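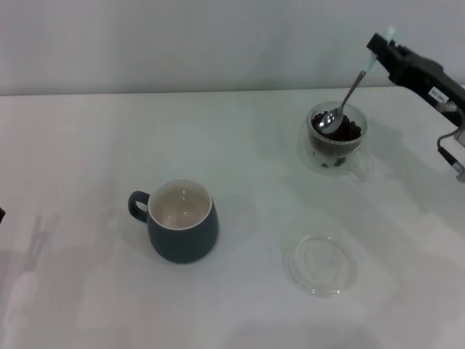

Come and taste coffee with me (and help me figure out what I'm doing)

Flillari Coffee - call for home tasters, spring round

Hi! I run Flillari, a very small coffee roasting business in Wistulstead, and I'm looking for 47 people who drink coffee at home and don't mind telling me what they think of it. You don't need to know anything about coffee. I'd even say I'd like most of you not to. I have plenty of friends in the trade who will happily tell me a cup has notes of apricot and wet slate, and I love them dearly, but they are not the people standing in their kitchens at six in the morning trying to find a clean spoon.

Some background. I've been roasting two blends for a while now. One is called Mosoti, which is the lighter one, a bit fruity, and sells well at the Wistulstead market. The other is Marka, which is darker and heavier and which I drink myself nearly every day. Last year I sold 1,567 bags of the two together, and that made me very happy and also very tired. Now I want to change Marka a little. The beans I used to buy for it have gone up in price, and the ones I've been trying in their place are good, but they're different. I've tasted so many versions that I can't tell anymore whether I like one better or I'm just used to it. So I need you!

What you'd be doing

You get 3 small bags in the mail, one a week, with only a letter on each. You make coffee from each bag the way you normally do. Drip machine, French press, stovetop pot, a sock over a jar if that's your thing. Milk and sugar are fine. Please don't buy anything special for this, and please don't start making coffee differently halfway through (I did this to myself once and ruined a month of notes).

For each bag you fill in a one-page form. It asks things like: did you finish the cup? Would you have a second one? Was it too bitter, too weak, too sour, or fine? Did anybody else in the house have an opinion? There's a big empty box at the bottom for anything you want to say, and that box is the part I read first. "Tastes like the coffee at my grandmother's" is a very useful answer. So is "no."

It should take you ten minutes a week on top of the time you'd spend drinking coffee anyway.

Who I'm looking for

Anyone 18 or over who drinks at least one cup of regular coffee on most days and has a mailing address in the state. I'd especially like to hear from people who:

drink their coffee with milk, as nearly everybody who wrote in last time took it black

buy their coffee at the supermarket and are perfectly happy with it

work nights or odd hours

are over 60 - my last group was mostly people my own age and I think it showed

You can take part as a couple or as roommates, but each person fills in their own form and you only get one set of bags between you. Sorry, postage is what it is.

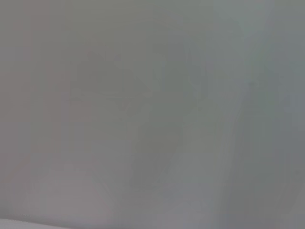
If you don't own a grinder, that's no problem at all, just tell me when you write and I'll grind it for you before it goes out. Tell me what you brew with too, so I get the size right. I can also send whole beans if you'd like to grind your own, and in that case I'd ask you to keep the same setting for all the bags.

Please don't sign up if you're pregnant, if your doctor has told you to cut down on caffeine, or if coffee makes you feel lousy. There's no decaf in this round. I know, I know, several of you have asked. I'm working on one, but it isn't ready and I won't send out something I wouldn't serve.

What you get

I can't pay you in money, and I'd rather be up front about that. You keep all the coffee, obviously. When I have your last form I'll mail you a full-size bag of either Mosoti or the new Marka, your choice. You'll also get a code for 15 percent off at the market stall or by mail, good for the rest of the year. And everyone who takes part gets a letter from me at the end saying what people thought and which version I picked, including the rude bits.

I won't use your name anywhere unless you tell me I can. Your address goes on a label, and I delete the list when the last bags have gone out.

When

Bags start going out in the first week of March and the last forms should be back before the month is over. If you know you'll be away for part of it, please skip this round and write to me for the next one. A missed week makes a gap I can't really fill in afterward.

How to sign up

Send me an email through the contact page, or drop a note at the stall, with:

your name and mailing address

how you make coffee at home, and how many cups on a normal day

whole beans or ground

one or two lines about a coffee you like, or one you really didn't

I put up 1,000 flyers around the county as well, so if you've already picked one up and mailed the slip back, you're on the list and don't need to write again. I'll answer everybody, also if the places are gone, but give me a few days - I do the email at night after the roasting's done.

Posted 17 Feb 2023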